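Stitum Hand

The Stitum Hand is a hand-held gripper kit sold by Penell, a small maker of robot training equipment. It is used to record how a person picks up, moves and sets down everyday objects, so that the recordings can later be used to train a robot arm. The kit is sold as a set of printed parts with hardware, or fully assembled, and Penell also offers a paid recording service under the name Wulico.

Background

Penell began as a workshop making replacement fingers for factory grippers. The first Stitum product was a set of soft pads for suction tools, which stayed on sale for a short time and was dropped when the supplier of the pad material closed. The name was kept for the hand-held line that followed.

Early versions of the Hand were built around a trigger taken from a litter picker. They worked well enough for blocks and cups but opened unevenly, with one finger moving before the other. The second version replaced the trigger linkage with a pair of meshing gears, and this is the layout still in use. The current model, sometimes listed by resellers as the Hand 2, went on sale in June.

Design

The Hand is held like a power drill. Squeezing the trigger closes two rigid fingers toward each other along a short rail, and a spring opens them again. There is no motor in the tool. The operator supplies all of the force, and the opening distance is read by a sensor on the rail or, in the cheaper version, worked out later from the video.

The fingers and mounts are printed in a dark green plastic. Screws go into brass threaded inserts that are pressed into the plastic with heat. Owners of the unassembled kit do this step themselves with a soldering iron, and the manual gives it more space than any other part of the build. An insert that goes in crooked will hold, but the part it carries will sit at a slight angle, and the two fingers may not meet along their full length.

A camera is fixed to the tool so that it looks out past the fingers. It shows the fingertips, whatever is between them, and a good part of the table and room beyond. The camera is not included in the basic kit. The mount accepts several common action cameras, and the slots allow for a small change in tilt.

The complete tool has 11 printed parts. Penell publishes the files for the fingers and the finger covers, which wear out first, but not those for the gear housing.

Recording

A recording session is made up of short clips called takes. Each take begins with the fingers fully open, continues through one task, and ends with the fingers open again and clear of the object. The opening and closing positions are used by the software to check that the clip is complete. Takes that start with the fingers partly closed are rejected, and the manual warns that this is the most common cause of lost work for new operators.

Small household objects make up most of the task list: boxes, lids, jars, pens, folded cloth, tokens and cards. Clear plastic has a section of its own. The walls of a clear container can be hard to find in video, and on a white tabletop they may be visible mainly through reflections along the rim and corners. Penell advises operators to leave ordinary contents in clear boxes, and to vary the side from which the fingers approach. 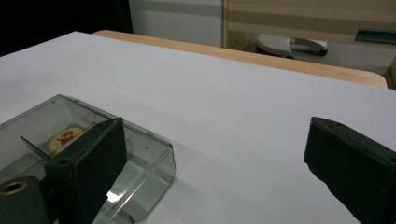
Zsolt Bakos

Transparent gray box on a white tabletop, with a divider and a round cream-colored disc inside. The left finger of the gripper is against the near side of the box.

The software that comes with the kit is called Bozsik. It runs on an ordinary desktop computer and takes the video files from the camera's memory card. For each take it works out the path of the tool through the room, matches this with the finger opening, and writes the result to a single file. It then shows the path as a line that can be turned and zoomed. A take with a sudden jump in the line has usually lost its place and should be thrown out.

Bozsik needs some detail in the background to follow the motion of the tool. Furniture, door frames, floor edges and the like are enough in most rooms. A bare wall that fills the view for more than a moment is a problem, and so is a large plain table if the tool is held very low over it. Users working at white tables are told to keep the edge of the table and part of the room in view where the task allows.

Before the first take in a new room, the operator makes a slow sweep of the area with the tool, which takes roughly 60 seconds. The sweep is used to build a map. If the table is moved after that, the sweep has to be made again.

Service

Wulico is offered to customers who want recordings but do not want to make them. The customer sends a list of tasks and, if needed, the objects. Penell's operators carry out the tasks in several rooms and return the finished files along with the raw video. The smallest order is 1,000 accepted takes. Rejected takes are not billed, but the customer may ask for them, and some do so in order to test their own filters.

Orders can be limited to one kind of object. The largest single-object order described in the company's notes was for clear boxes and trays and came to 2,101 takes, a little more than the customer had asked for. The extra takes came from a second room that was added when the first set was found to have light coming from only one side.

Customers may choose between tidy and untidy settings. In the tidy setting only the objects named in the task are on the table. In the untidy setting other things are left where they are, both on the table and in the room behind it. The untidy setting costs the same and is recommended for home robots.

Versions and accessories

The Hand is sold in three forms. The basic kit has the printed parts, springs, screws and inserts. The full kit adds the rail sensor and its cable. The assembled version is the full kit put together and checked, with a printed sheet giving the measured finger opening at five trigger positions.

Accessories include:

Finger covers, soft, sold in pairs
Long fingers for deep containers
Flat fingers for cards and thin lids
Wrist strap
Robot-side adapter plate

The adapter plate lets the same fingers be fitted to a robot arm, so that the robot handles objects with the same shape of fingertip that was used in the recordings. It fits one common bolt pattern. Other patterns need a second plate, which Penell does not make.

Reception

The Hand has been used mostly by small labs and by teachers of robotics courses. Reviews have been favorable about the weight and the ease of repair. A finger can be changed in a few minutes with one hex key, and users with a printer of their own can make the replacement overnight.

Complaints have centered on three points. The trigger spring is stiff, and long sessions tire the hand - one review suggested changing operators every half hour. The rigid fingers slip on smooth plastic unless the covers are fitted, and the covers are not part of the basic kit. Finally, the tool gives no signal to the operator when a take has gone wrong, so faults are found only when the files are loaded into Bozsik. A small indicator light was shown in a drawing of a later model, but it has not been put on sale.

The tool does not measure grip force. This matters little for boxes and blocks but limits its use with soft or fragile objects, where two takes that look the same may involve very different amounts of squeeze. Penell has said that a force-sensing finger is being tested and has given no date for it.

Care

The gears are run dry and should not be oiled. Dust is removed with a brush. The inserts in the camera mount should be checked for looseness after every few sessions, and a loose insert can be reseated once with a hot iron. After that the mount is replaced. The finger covers can be washed in warm water with dish soap and must be fully dry before they are put back on.

See also

Gripper
Imitation learning
Motion tracking
Threaded insert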